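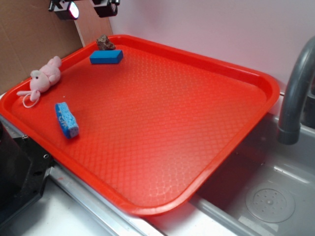 A pink plush toy on a red plastic tray, next to the sink.

Does your kitchen need a system?

Every August the decluttering people come back. I suppose it has to do with school starting, or with the heat making everyone feel that their closets are closing in on them. This year the talk in my town is a program called Kultmont, which a friend of my sister's swears by and which costs 400 dollars for the full course. For that you get a workbook, a set of stickers and a weekly call with a coach. I went to the free introduction at the library because I wanted to hear what a person says about drawers for an hour.

The coach, Nerys Gronow, was pleasant and clearly good at her job. Her main idea is that every object in a house should have one home, and that anything found outside its home for more than 20 minutes is "drifting." Drift, she told us, is what makes people tired. I wrote that down and I have been arguing with it ever since.

What I would like to know is how anybody found this out. I have been tired in very tidy houses. My aunt kept a kitchen you could have operated in and she was worn out every day of her life, mostly from keeping it that way. Meanwhile the couple who lived next door to us when I was growing up had newspapers on the stairs and seemed to get plenty of sleep. That proves nothing, I know. But Kultmont doesn't prove anything either, and I'm not charging for mine.

When somebody at the back asked for the research, we were told that clients report feeling lighter. Of course they do. They have just paid 400 dollars and carried six bags to the thrift store. I would report feeling lighter too. Ask them again in a year, when the thrift store bags have been replaced by other bags, and I'd be interested in the answer. As far as I could tell, no one calls them back.

There is also the question of who does the work. The course talks about "the household" as if it were a person with two hands and a free afternoon. In most homes I know, one adult cares where the scissors go and the others use the scissors. Give that first adult a workbook and she now has a second job with stickers. My neighbor Iolo Craddock tried an earlier version of this and lasted 15 days. His kids thought the stickers were great and put them on the dog's bowl.

I'm not in favor of filth. Wash the dishes, throw out the milk, keep the stairs clear so your mother doesn't break a hip. Those are sensible rules and they have been free for a long time. My trouble starts when ordinary mess gets treated as a symptom. A toy beside the sink does not tell you how a family is doing. It might tell you that a child lives there, or visits, and even that is a guess.

Some people do like this sort of thing, and I believe them. If sorting your spice jars by height gives you a quiet hour, sort away. I feel the same way about untangling extension cords – I could do it all morning. I have never thought the world would improve if everyone else took it up, and I would be embarrassed to sell a course in it.

At the end of the hour there was a sign-up sheet. It had 7 names on it when it got to me, and I passed it along. Then I went home and looked for the scissors, which were in the bathroom, and I used them there.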